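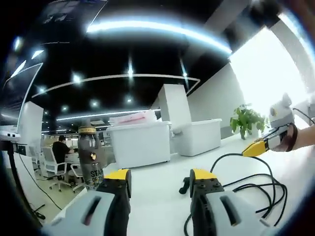
Long white table, window end, with the dark gray bottle and the plant. Round table and the office chairs behind. September, 10:40.

Notebook, R. Mathebula
Zillville office, open area. Light and glare at the shared tables, first visit.

Reason for the visit: the people who use the white tables complain of tired eyes before lunch, and the Modise team asked if we can do something before the new lamps are ordered. I came with the Brener light meter, the gray card and a roll of paper tape. I wanted to measure the room as it is on a normal morning, so I asked that everything stays where it was and that everybody continues to work.

Arrived 9:15. Sky clear, later some thin clouds. Ceiling lamps on when I came in. I left them on for the first round.

Where I measured. I put small pieces of tape at seven points, going from the plant to the round table and then in the direction of the desks. Point 1 is beside the white pot, point 7 is at the first row of desks with partitions. I wrote the number on each tape, but with a pencil, and pencil on this tape can hardly be read. Next time a pen.

First round, 9:40. The meter lay flat on the tabletop, and I stepped back before reading. My first two readings I had to throw away, as I was bending over the sensor with my whole body. Point 1, beside the plant, was over 3000 lux while the sun was reaching the tabletop. It went down quickly when a cloud came, and I did not try to catch the exact top value. Point 3, in the middle part of the long table, gave 1093 lux. The round table gave 462 lux, taken at the edge that is nearer to the long table.

I repeated the round table three times and it stayed almost the same. I am satisfied with this number. The one for point 3 I would like to take again on a cloudy day, it can change a lot.

So the round table has quite good light for reading and writing. The man in the black shirt who was sitting there told me he always takes that table if he can, and he sits with his back to the long one. He could not say why, only that it is "calmer." I wrote this down because it agrees with the numbers, but it is one person.

The problem in my opinion is the amount of white. The long tabletop is white, the large storage box is white, the low one beside it with the rounded lip is white, and then there is the square pillar and the tall panel on the other side. Also the chairs. When the sun comes in, each of these gives light back into the eyes, and there are few dark surfaces where the eyes can rest. I sat down for twenty minutes to fill in my sheet and noticed that I was moving my paper closer and closer to the bottle, to have something dark behind it. It is a funny thing to notice on oneself.

About the bottle. It was standing on the table when I came and I used it as my fixed mark for the whole morning, as the dark body is easy to find again from any place in the room. It has a gold and black band near the neck and a small cartoon mouse on the label, so there is no danger to confuse it with another one. The distance from the bottle to the tapes is in my sheet. Of course this is not a good method if the owner takes it home! I should have measured from the pillar, which will still be there next month. I did this at the end for points 1, 3 and 5, and the other points can be calculated.

Second round, 11:05, ceiling lamps off. We switched off only the row above the long table, after asking. At points 1 to 3 it made a small difference, I had to look twice to be sure the lamps were really off. At point 5 the difference is clear, and at the desks it would be too dark for a winter morning. This means the row above the window end can have its own switch and be off for a good part of the day. Please check with the electrician if the rows are wired separately from the desks — the plan from Modise shows one line for both, but the wall switch has two buttons and the second one did something.

Gray card check: held upright at eye height at point 3, facing the sitting person. Comfortable. Then the back side of the card, which is white: not comfortable at all, I turned my head away. It is not a measurement, but I recommend every colleague to try it once, it explains the problem faster than my table of numbers.

Smaller things I noted during the morning.

The stack on top of the large white box is pinkish, and it is softer for the eyes than the box itself. I do not propose to keep a stack there for this reason, but a mat or a cover in such a light warm color could be tested on the top.

The plant at the end of the table has broad leaves and it helps a little, they hold back some of the low light for the person sitting next to it. I measured behind the leaves and beside them and the readings were different, but they moved with every cloud so I do not write them here. More plants of this size along the window side would be a cheap first step. Someone must water them, this has to be agreed before buying.

Cables on the tabletop: the black ones show strongly on the white, and I lost my pencil twice under them. No effect on the light.

Akimex sent us samples of a matte desk mat, gray and sand. I forgot them in the car and remembered at noon. I want to put the gray one at point 3 and the sand one at point 2, leave them for a week and ask the people again with the same three questions.

To do
Bring the Akimex mats, and tape that can be written on.
Repeat all points in cloudy weather, and once in the afternoon.
Ask Modise about the wiring of the lamp row.
Ask for the tabletop finish. I wrote "semi-gloss" in the sheet but this is only how it looked to me.
Blinds: find out who decides. Two persons gave me two different names.

Left at 12:30. The tapes are still on the table, please do not remove them before the second visit. RM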